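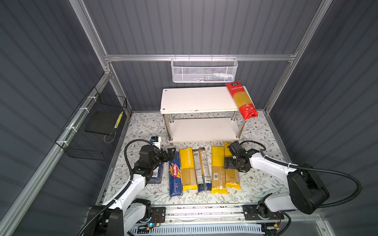 November 1, 2024

I buy more spaghetti than I cook. The market on Hegyi sells several kinds, and I tend to pick up one I haven't tried even when there is a stack of it at home. Most packs weigh 1,000 grams or less, so it never feels like much until I lay it all out.

This morning I decided the long pasta should have a place of its own. I was using a deep drawer before, and whatever went to the bottom stayed there until March. The little two-tier shelf was free, so I put down the leafy liner and started from there.

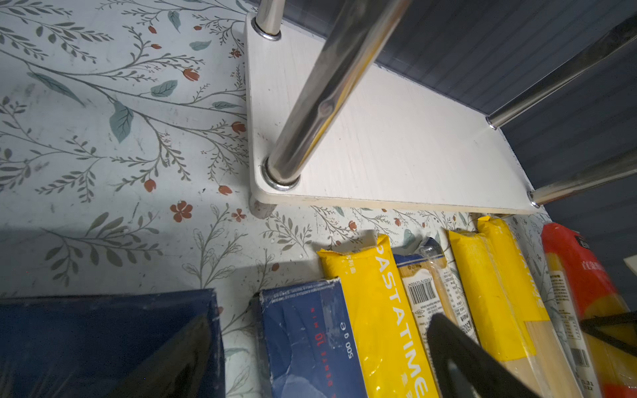
White board, chrome legs. The edges have seen some use.

The boards are not deep, and spaghetti is long. Laid crosswise it wastes the width, so I wanted the packs front to back, side by side. They slide a bit on the smooth top. I tried a strip of Plilent grip tape once on another shelf and it left a sticky line, so I'm skipping it.
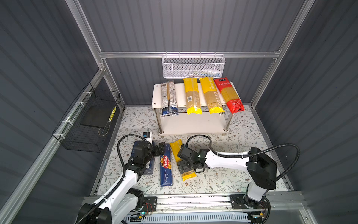
Four across the top, with the red one on the right. Barilla still down on the mat.

I like having the clear windows facing up. I can see if it's thin or thick without reading the label, and some of the labels I can't read anyway. The lower tier could take short pasta later, in the flat tins I ordered from Clarnum.
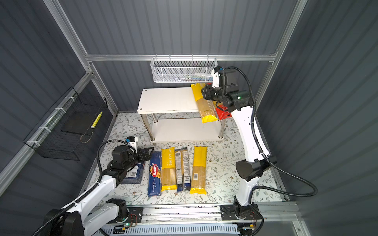

The other thing I want to sort out is dates. I'm going to write them on the ends with a marker and keep the oldest on the left. Dinner tonight is whichever one that is, with garlic and oil and the last of the Pulel chili flakes.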